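Search this site
Enter keywords
Go

Sorting a small drawer cabinet so it stays sorted

I don't believe in most storage advice. It tends to begin with buying something, usually a set of dividers, and it tends to be written by people who have never had to find a fuse in the dark. What follows is the way I do a small desktop cabinet, the kind with two drawers and handles you can get your fingers behind. It takes 30 minutes if you don't stop to read old receipts.

Step 1. Empty both drawers

Tip everything out on to a tray or an old towel. Don't sort as you go. Viorica Buzatu swears by doing one drawer at a time, and I tried it her way in August, but all I did was move the muddle from the top to the bottom.

Step 2. Throw things out

Dead pens, keys to nothing, the little bag of screws from furniture you no longer own. The Orkari method says to hold each item and ask when you last used it. I find this slow. If you don't know what it is, put it in an envelope, write the month on the front, and bin the envelope next spring.

Step 3. Give each drawer one job

Top drawer for what you reach for daily, bottom for the rest. Labels are optional and I have my doubts about them — people read a label once and then ignore it.

Step 4. Put the cabinet where it can open

Pull a drawer right out before you settle on a spot, and check that it clears whatever is in front of it. Towards the back of the table is usually best, with the handles facing the side you sit on. Leave the top bare if you can. Mine lasted four days.
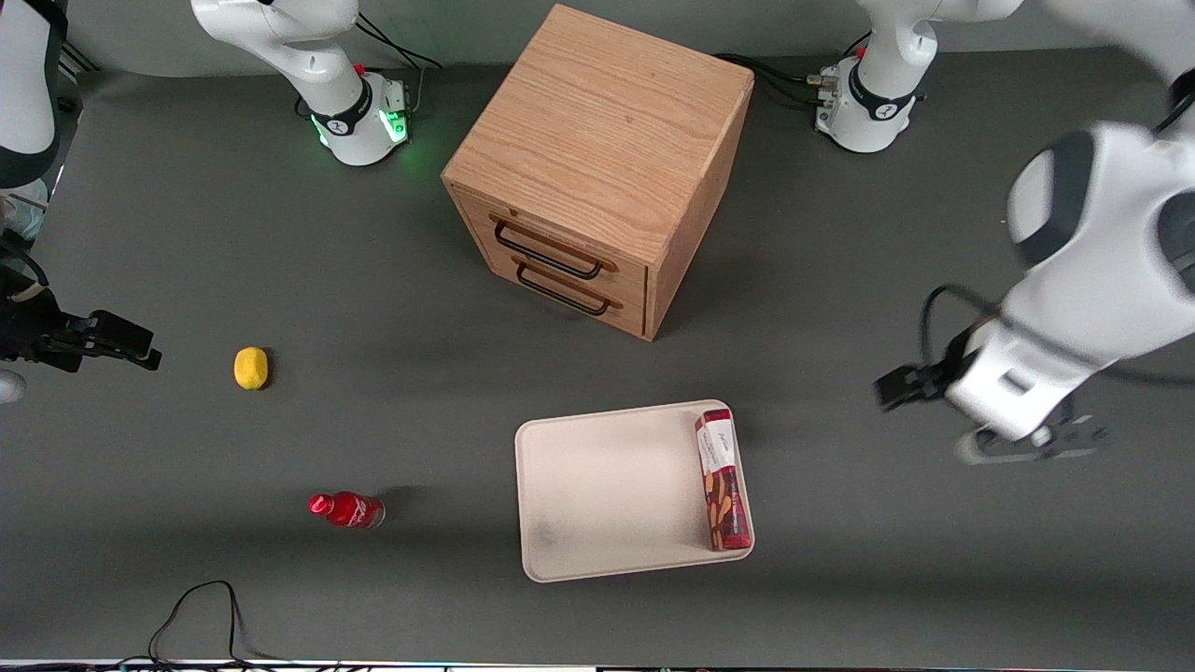
Step 5. Try it for a week

Use it as normal and notice what ends up beside the cabinet instead of in it. Those things belong in the top drawer, whatever you decided earlier. Līga Grīnberga says a month is fairer, and she may be right, though I've never had the patience.

If a drawer sticks, rub a candle stub along the runners before you spend money on a spray.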